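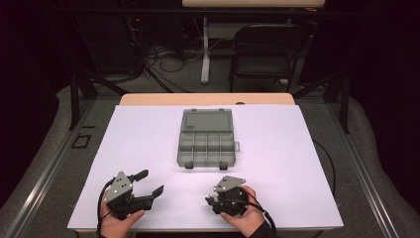

A compartmented organizer box, lid open, between two hand-held grippers on a white work board.

Writing the Rules for Hand-Held Gripper Work

Standards for industrial robot cells are mature. Fences, speed limits and stop categories have been argued over for decades, and a plant engineer can usually find the clause that applies. Hand-held grippers sit outside most of that text. A person holds one in each hand, works at a table, and the motion of the grippers is recorded so that an arm can be taught the same task later. There is no arm in the cell during recording, so there is no robot cell in the usual sense. The person doing the work is both operator and drive system.

Imex, which runs recording stations for several automation customers, spent most of last year closing that gap with an in-house code of practice. The first draft was 37 pages. The version in force since January is 5, plus a one-page station sheet. Most of the cuts were clauses copied from robot cell documents that had no counterpart at a bench.

What remains falls under two headings: the station and the task object.

The station

The code starts with the work surface. It must be flat, matte, of one color, and smaller than the table under it, so that a shifted board shows up as an uneven strip of tabletop. Operators check the strip at the start of each block. Under the earlier draft the board was measured from two table edges with a steel rule, and the logs showed that the measurement was often copied from the previous entry.

Cables take up nearly a full page. Each gripper lead must leave the hand on the outer side and run off the near or outer edge of the table. It may not cross the board. The lead needs enough slack for the operator to reach the far edge without feeling a pull, and the slack is tested at full reach with both grippers open. A lead that tugs changes the wrist path, and the change is hard to find afterward in the data.

Sleeves are allowed if they end at the wrist and do not cover any part of the gripper. Watches and bracelets come off. Gloves are not permitted, a point on which Likameck, the supplier of the station frames, took a different view. Likameck's own guidance calls for thin gloves near any closing jaw. Imex held that jaw force at its stations is whatever the operator's fingers supply, and that gloves hid early signs of grip fatigue. The two documents still disagree.

The task object

Containers with hinged lids get their own section. A compartment box looks simple and produces a large share of rejected recordings. The lid swings past the point where it was expected to rest, the base slides when the latch is pressed, or a gripper finger catches a divider.

The rule is that the start state must be written down before the first recording, in terms that a second operator can reproduce: lid open or closed, hinge side near or far, latch position, contents of each compartment. "Box ready" is listed as an unacceptable entry. If the compartments are to be empty, the sheet says empty.

In one audit of 1423 recordings of box tasks, Imex compared the written start state with the opening second of each recording. Mismatches were concentrated in sessions where the operator had reset the box with the grippers. The code now requires a reset by hand, with both grippers parked, unless the reset is itself the task being recorded.

Damage limits are stated plainly. A cracked hinge, a bent divider or a missing clip retires the box. Repairs with tape or glue are not accepted, as a repaired hinge has a different stiffness from a new one.

Adoption

Tveit, a contract packer, adopted the code without changes for its two benches. Kurkwood, which builds fixtures, uses the station section and has replaced the object section with its own. Its parts are machined metal and have few moving features.

Open items for the next revision include a limit on session length, now left to the site, and a rule for retiring finger pads. The working proposal is to replace pads after 800 recordings or on visible wear, whichever comes first. Comments from adopting sites are being collected on the back of the station sheet.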